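# Fruit on the bed, again

So my mother-in-law's rule was that you never put food on a bed, and I have broken it pretty much every week since February. Sorry! In my defense our kitchen counter is the size of a cutting board, and once the dish rack is on it you can forget about spreading out groceries. The bed is right there, it's big, it's at a nice height, and I get to sit down while I sort. I'm not going back.

I started doing this after a very sad drawer incident in our old place on Plillby. I'd been shoving everything into the bottom of the fridge in its bags, and by the time I got to the bottom layer there was a cucumber I could have poured. Now everything comes out of the bags the minute I get home, greens go at one end of the bed, and the fruit goes in the big steel bowl.

I love that bowl. It came from Tawfik, the housewares shop next to the pharmacy, and it cost me 20 dollars, which felt like a lot for a bowl until I realized I use it for everything (washing rice, popcorn, bread dough, soaking my feet once, don't tell anyone). It has a good wide rim so you can grab it with one hand, and it's so shiny that I can check my hair in it.

The sheet is the lilac one with the cartoon girl in the red dress and "love my love" written across it. My daughter picked it when she was nine and then decided two weeks later that she was too old for it, so guess who sleeps on it now. It's soft, it washes well, and I've grown fond of the little hearts. If a tangerine leaks on it I will not cry.

Speaking of tangerines, I've gotten picky about how I sort them. The ones with skin that's starting to wrinkle a bit go on top, to be eaten first.
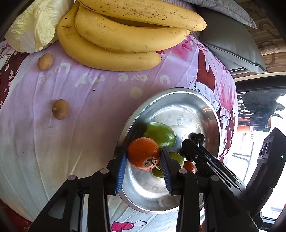 People throw those out and it makes me a little crazy. A wrinkly peel usually just means the thing has been sitting around a while, and half the time it's the sweetest one in the bag. If it's squishy, or it smells like old wine, fine, let it go. Otherwise peel it and see!

Mangoes are harder. Green doesn't tell you much, because some kinds stay green all the way through, so I go by feel. A little give near the stem end and a nice smell means tonight. Hard as a doorknob means it sits out on the dresser for a few days, and I poke it every morning like a weirdo. My neighbor Nighat Tarar eats hers rock hard with salt and chili powder, and she got me hooked, so now I buy 2 at a time and let one ripen and slice the other one right away.

Greens I do last, mostly out of laziness. I pull off anything yellow, roll them up in a dish towel, and into the fridge they go. Zinash Workneh left a comment on my last post asking if I wash them first. I don't! I wash them right before I cook. They get slimy on me otherwise, but if you have one of those spinner things you may have better luck.

Somebody else wanted to know where I shop. It's the Bedunell market, the end by the bus stop, and I go late when the prices come down. You have to dig through the crates a little, and the bags they give you are useless, so bring your own.

Anyway, the whole sorting business takes me one podcast. Then the bowl goes on top of the fridge, the sheet gets a good shake out the window, and I'm done until next week. I still owe you all the pickle recipe and I haven't forgotten, I just need to find the piece of paper it's on.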